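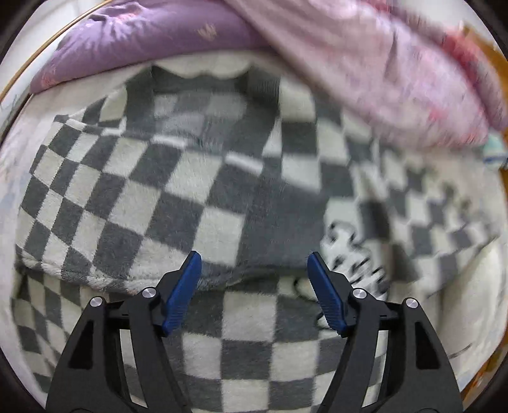

A gray and cream checked fleece pullover, one sleeve folded across the front.

Bisham winter clothing drive passes 3,000 pieces, still needs sorters

The coat and sweater drive in Bisham has now taken in more than 3,000 pieces, organizers said this morning, and they are running out of shelf space. Drop-off stays open through the end of February. Hours are unchanged, 5 p.m. to 8 p.m. at the old Fothergill shoe store. Use the side door.

Fleece is going fastest. Pullovers, zip-ups, anything soft and thick. Adult mediums gone most nights by closing.

"We put out a pile and it's gone before I get the next box open," said Delia Acuña, who runs the drive. "Checks, stripes, plain, people don't care. They want warm."

Last winter's total was 1,562 for the whole season. Acuña puts the jump down to the cold snap and to two apartment buildings on Clovik Street that lost heat for most of a week.

Not everything that comes in goes right out. Around 400 pieces are waiting on a wash or a repair, mostly zippers and cuffs. Gil-soo Bae has been doing the mending at home on his own machine and says he could use gray and black thread, also elastic. No more buttons please, he has jars of them.

What they want: fleece, sweaters, lined pants, kids' snow boots, gloves in pairs. Blankets ok if clean. What they don't: summer stuff, single gloves, pillows, anything with a broken main zipper unless you tell them at the door so it goes in teh right bin.

Fold, don't stuff. Sleeves in across the front, then fold up from the bottom, size tag where it can be seen. Tops that come in balled up in trash bags have to be shaken out and refolded and it is eating up the evenings, said Jordan Blackburn, who has the sorting tables. He wants four more people for the late shift.

Kieran Greenwood will pick up from anyone who can't drive, within town limits only. Leave a note at the store with address and a good time. Bags on the porch are fine if it isnt raining.

Leftover pieces go to the shelter in Jallix in March, same as last year.

The Fothergill space is on loan through the end of the season. Owner Dennis Horrocks said he has had one inquiry from a possible tenant, nothing signed. Acuña is looking for somewhere to store the racks over the summer, ground floor if possible.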